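About Sinport

Sinport teaches robots to pick things up and put them down again. We say this at parties and people wait for the rest of the sentence.

We work out of a former carpet showroom in Jilham, 32 steps up from the street, with a freight elevator that has opinions about Mondays. The company grew out of a packing-line repair business called Smits, and a few of our older invoices still say so. Our customers are mostly small warehouses and food packers who have mixed goods, short runs and no patience for a machine that needs a week of setup.

Once a month, on a Thursday, we open the doors at 4 p.m. and let people watch. Schools come, customers come, and so does a fair share of the neighborhood, partly for the coffee. The main event is a table, an arm and some groceries. The arm has a camera at the wrist, and a screen on the wall shows visitors what it sees, so everyone gets to look down at a carton of cookies with more concentration than they have ever given one before.
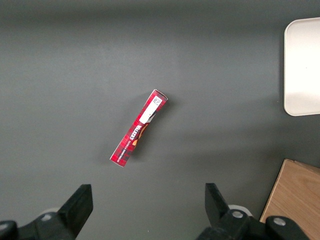

Visitors tend to expect speed. What they get is a machine lining itself up with great care, like a man parking a borrowed car. A box lying at an angle is a perfectly fair problem, and we would sooner show you a fair problem than a dance routine. Sometimes it misses. We leave the misses in, and the kids always cheer louder for those.

Our picking software is called Sterkeck. It was meant to be a temporary name. Before any new version goes near a customer it has to get through 200 different items on our own shelves, and the last full round came to 2952 picks, every one of them logged and a good many of them argued over at lunch.

If you'd like to come by, write to the front desk and tell us how many you are. The room holds 32 people, or one school class and its coats. You're welcome to bring something from your own shelves for the arm to try – nothing with a pulse, please, and no soup.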